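Clurnow Project: Progress Report to Lesero
Reporting period: through the end of January
Prepared by Geeta Solanki

Work this period was on the second task in the plan, folding die-cut cardboard boxes. The first task, sorting parcels, is closed and was covered in the last report.

All box demonstrations are given by remote control. The operator moves a leader arm and the robot follows. We tried guiding the arm by hand in the first week and dropped it, as the operator's own arm kept getting between the wrist camera and the box. Those early recordings are kept but are not used for training.

We have 401 demonstrations recorded, against a target of 400 for the period. Mohit Dwivedi and Neelam Nishad gave most of them, in sittings of 60 minutes. Each one starts with the blank lying flat and unfolded, and the operator brings the open fingers in over the lower flaps.

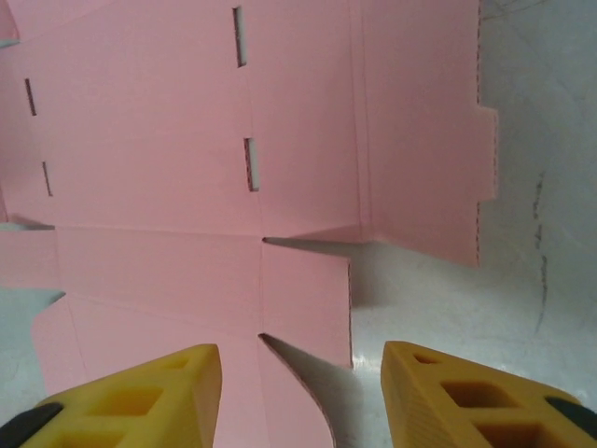
Ravindra Kaushik asked, after reading the draft, whether the two operators fold in the same order, and whether it matters if they don't. They did not at the start. Mohit raised the side panels first and Neelam the lower flaps. From the second week both have used Neelam's order, and 80 of the earlier recordings have been marked so that they can be left out.

The first policy trained on this data makes the first fold fairly reliably. It does poorly at putting tabs into slots — the fingers arrive close but at the wrong angle, and the policy does not back off and try again. We have started recording corrections, where the operator takes over partway through a failed attempt and finishes it. The plan is to have 100 of these before the next training run.

Spending is within budget. The replacement leader arm from Pretadmont arrived late, and the second station at the Rastogi site was idle for nine working days. Brijesh Grewal has asked for a spare to be kept there.

Next period: finish the corrections, retrain, and begin tests on a second box size.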